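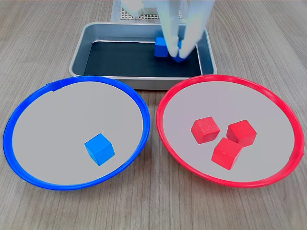 Every December my parents' building in Kurup put a paper on the door with the new rules for the trash. The paper was always longer than the year before. In the beginning there was one bin for everything, then 2 bins, then 4, and in the last year I lived there we had 5, each with its own list of what is allowed. I believe that sorting is a good thing, and I want to say this clearly before I complain. But I also believe we have started to confuse sorting with caring. When all the things are of one kind, like two blue cubes in a metal tray, a child can decide where they go. A yogurt cup with a paper sleeve and a foil lid is another matter, and the city asks a tired person to decide about it at ten in the evening.

I moved to Branura for work, and I had to learn the categories again from zero. What was "mixed packaging" at home is here divided between two containers. Glass is collected at the corner and not in the yard. Nothing in this is difficult if you take it alone. The difficulty is that the rules live in many places: a sticker on the lid, a page on the city website, a letter from the landlord, and the memory of the neighbors. These places do not agree with each other.

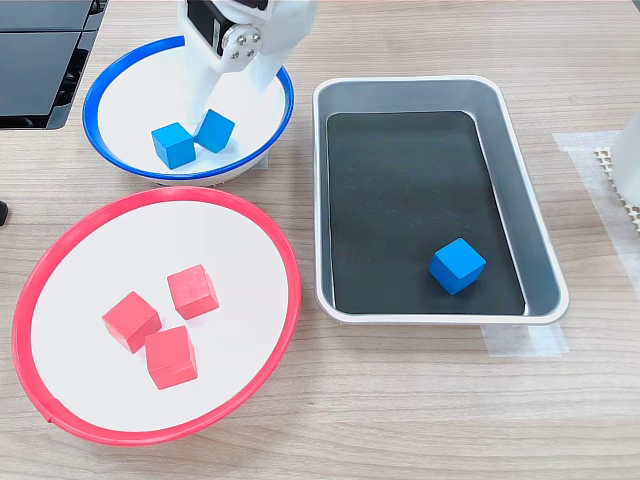 I asked two neighbors where to put a milk carton and I received two answers, both given with full confidence. One of them was a little offended that I had asked at all. I understand her. When people make an effort every day for years, they do not like to hear that the effort was maybe going to the wrong container.

My opinion is that a city should have as few categories as it can really use, and that they should stay the same for a long time. Three is enough for a kitchen: food, paper, and the rest of the packaging together. Glass can have its place on the street. The finer division should be made later, by people who are paid for it and who have good light and a long table.

I know the answer to this. If the materials are mixed at home, they become dirty, and dirty paper is worth little. It is a fair point and I do not have a perfect reply. But paper in the wrong container is also a loss, and a complicated system produces many wrong containers.

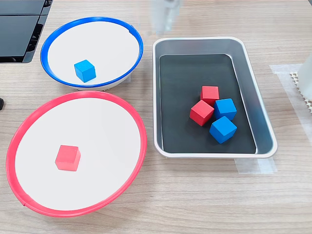
What color can do, and what it cannot

Color is the best tool we have, and we use it badly. A blue edge or a red edge is understood from across the room, without reading, also by a person who does not know the language. This was very important to me in my first months here. The problem is that in Jumomine, where my office is, blue means paper, and in Branura, which is only a short train ride away, blue means plastic. I have carried this mistake between the two towns many times — always with good intentions.

It would cost money to change the lids. I have heard this argument at a public meeting, and I accept that lids are not free. Still, the lids get old and are replaced anyway, and the next order could follow one plan for the whole district. It needs patience and one decision which is not changed after the next election. 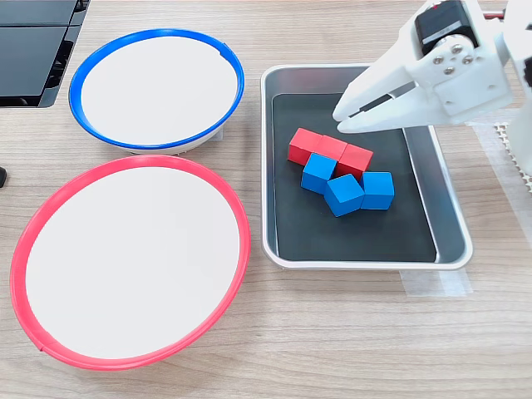
There is also the question of size. In my building the container for packaging is full two days before the truck comes, and the one for paper is almost never full. So people put the packaging into the paper. I do not think they are bad citizens. They stand in the yard with a bag in the hand, it is raining, and there is only one lid that closes.

Before we print another leaflet, I would like somebody from the city to spend one evening in such a yard and only watch. The leaflet we received this summer has a drawing of a smiling bottle on the first page. The collection days are on the last page, in very small letters, and for our street they are wrong.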